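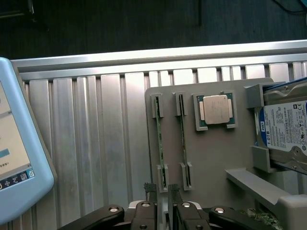 Review: the Pivura component fixture board in daily use at Passtead

Prepared by Morfudd Eynon, Workplace Review, Kemeys

The Pivura board was put into service on the refurbishment line at Passtead in October, together with the robot cell it was bought to supply. This review covers the first 21 shifts and takes account of comments from the eight staff who work on the line.

The board is a matt grey plate with moulded holders. Memory modules stand in slotted holders at top and bottom, the processor sits in a square holder with raised corner tabs, and the hard drive is held between two brackets. Staff found the layout easy to learn. The memory slots are narrow, and Hefin Prydderch reported that new starters needed help with them during the first week.

The greater change has been to the work itself. Sorting parts by hand used to take up most of the morning. The same staff now load boards, check labels and deal with the parts the gripper rejects. Several welcomed the relief to their wrists. Others said that the day had become quieter and that they missed working in pairs. Aled Wogan has since arranged for loading to be shared between two people until 11 am.

Each board costs £162. Replacement holders are sold only in packs of 4, which we consider wasteful.

We recommend the board for sites with a settled range of parts. Training time should be agreed with staff before the cell is switched on.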